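Living History for Local Sites - Session 4
Handout: Speaking as someone who has been dead a long time
Nov 6, 2021

Okay, so last session we did clothes, and I know a few of you are still sore about the buttons. This week is talking, which I enjoy a lot more and which needs no sewing at all!

Start with first person versus third person. In first person you are the miller's widow, and you say "my husband built that wheel." In third person you wear her clothes but you talk as yourself: "her husband built that wheel." Both are fine. Plenty of sites use both on the same afternoon. What gets muddy is sliding between them in one sentence, and I've done it more often than I'd like (ask me about the Polldale harvest supper, where I was a ferryman and a parking guide within one breath).

Your knowledge date

Pick a single day and learn what your person could know on it. News traveled slowly, so write down when a thing happened and also when word of it would have reached your town. My ferryman at Polldale has a knowledge date in October, and he is 35. He can grumble about last winter. He can't grumble about the next one, however much I know about it.

For homework, fill in a single page with:
- the day, month and year you're speaking from
- your age and where you slept last night
- who you owe money to
- the farthest place you've ever been
- one thing you believe that is wrong

That last one is my favorite. People who only believe correct things come across as tour guides in hats.

Accents

Please don't, unless you grew up with it. Work on word choice and pace instead. Read letters aloud, the badly spelled ones especially, because bad spelling often tells you how a word sounded. The Clirkthorpe packet has 17 of them, all short. Read at least the first few standing up - it changes where you breathe.

Visitors who try to trip you up

Somebody will hold out a phone and ask what you think of it. You've got choices. You can be politely puzzled once, and then steer: "I couldn't say, but you've come a long way by the look of your shoes. Did you take the river road?" Or you can drop to third person on purpose, answer the real question, and step back in. With kids I nearly always drop. A seven-year-old who wants to know if you died of smallpox deserves a straight answer.

Keep any one speech under a minute and stop while they still want more. A group of 25 can hear you outdoors if you face the wind. A group of 70 can't, so split them and go twice.

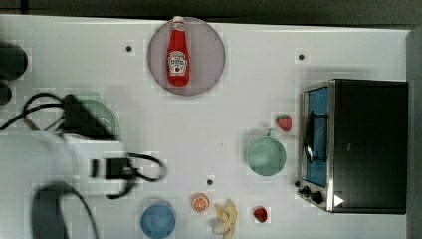 Babatunde Isah said he'd come at it from the other end: he starts with the visitors' questions, writes down a month's worth, and only then decides who his character is. He finds that most people want to know about work and food and hardly ever about battles. I think that's a very good way in if you're stuck, and I've stolen it for the second half of the homework.

So, second half. Collect five real questions from real people (family counts, I suppose) and answer each one aloud, in character, without notes. Then check your answers. Mark each one as known, likely, or made up. You're allowed some "likely." If you have more than one "made up," go back to the reading.

Reading for next time: the Czarnecka diary, the first two chapters, and Eulalia Rivadeneira's essay on playing people you don't like. It's long and she repeats herself in the middle, but the part about enslavers and their descendants in the audience is the best thing I know on the subject, and we're going to spend most of the next session on it.

Bring your page, your five questions, and shoes you can stand in.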